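Alari brick handling set: gallery

The Alari set is a body of teleoperated demonstrations on a studded LEGO baseplate, recorded at the Zedel workshop in September. Oi-ling Wan drove the arm for most sessions and Edivaldo Pacheco handled labelling and checks. The set holds 856 accepted episodes. A further 129 were rejected, mostly for dropped frames or a late start marker. All views in this gallery come from the camera at the wrist, which is also the main input to the Quintana policy.

1. Approach to a square brick

Fingers open either side of a yellow-orange brick, with a dark rail behind it and other bricks close by on the left.
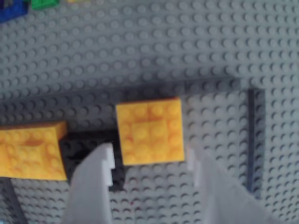 Neighbouring bricks limit how far the fingers can open, and an operator will often correct the angle late in the descent. We keep those corrections in the data. An early version of the set had them trimmed out, and the policy trained on it tended to stall when its first approach was off by a stud or more. Each episode is now stored whole, from the start marker to the release of the operator's handle, with joint positions and finger opening logged at every step.

Labels are limited to 5 phases: search, approach, close, lift and place. Edivaldo marks the boundaries by hand, and a second pass is made on any episode where the finger log and the label disagree.

2. Open gripper, brick at a distance

The gripper is empty and the yellow brick stands well away from it, towards the upper left of the view. A black cable lies across the studs on the left.
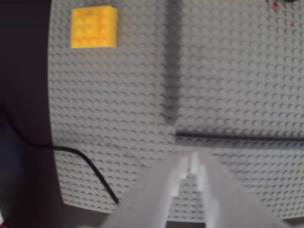

3. Files and access

Episodes are grouped by session, with one folder for each. The Soremar loader reads them directly from version 2 onwards. Requests for the full set go to Oi-ling Wan.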